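Dovbridge repair and reuse room opens its doors again, with tables to spare

2021-01-26

The reuse room on the ground floor of the old Polel building in Dovbridge is open again after a long quiet spell, and people who have been keeping boxes of dishes, jars and odd chairs in their hallways all winter will be very glad to hear it.

The room takes in household things that are still good to use and passes them on for free to anyone in town who needs them. It had been closed while the floor was replaced and the walls were painted, a job that was supposed to take a month and ended up taking a good deal longer, as these jobs do. The painting was finished just before the holidays, and the last of the furniture was carried back in last week.

Regular visitors will notice that it feels bigger. The tall shelves that used to block the windows have gone to the back hall, and the work tables have been pushed up against the walls so that two people with full arms can pass each other without one of them having to back out the door. The tables themselves are the same old ones, and there was never any serious talk of buying new.

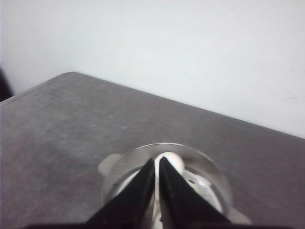

Kitchen glass is what the room would like most right now. During the closure the waiting list grew to 105 households, many of them people setting up a first apartment, and the thing they ask for more than anything is something to drink from or to put leftovers in. Plain clear glass is perfectly fine, and it doesn't have to match anything. A round one with a good thick rim, like the one on the gray table, is just the sort of thing that goes quickly, and the table's scuffed and speckled top has years of work left in it too. Please wrap glass in newspaper or an old towel, and leave chipped pieces at home.

Plates, bowls, cutlery, pans with their handles still on, and small lamps are all welcome too. The room can't take mattresses, large appliances or anything that needs two people to lift, at least until the ramp at the side door is finished in May. Books are being sent along to the Ekinci shop on the corner, which has kindly cleared a wall for them.

Last year, even with the long break, 2,548 items found a new home through the room, from teaspoons to a very handsome dining table that left on the roof of a small car. The paint and the new floor were paid for with a grant from the Zikix fund and with money from 72 households in the neighborhood, whose names are going up on a card by the entrance as soon as somebody with nice handwriting can be talked into writing it.

For now visits are by appointment, with one household in the room at a time and half an hour for each. There are 52 slots open for the first two weeks, and you can put your name down on the sheet at the front door or ask at the Ekinci shop. Donations don't need an appointment and can be left on the bench inside the porch any morning. Please ring the bell when you leave something, especially if it's breakable.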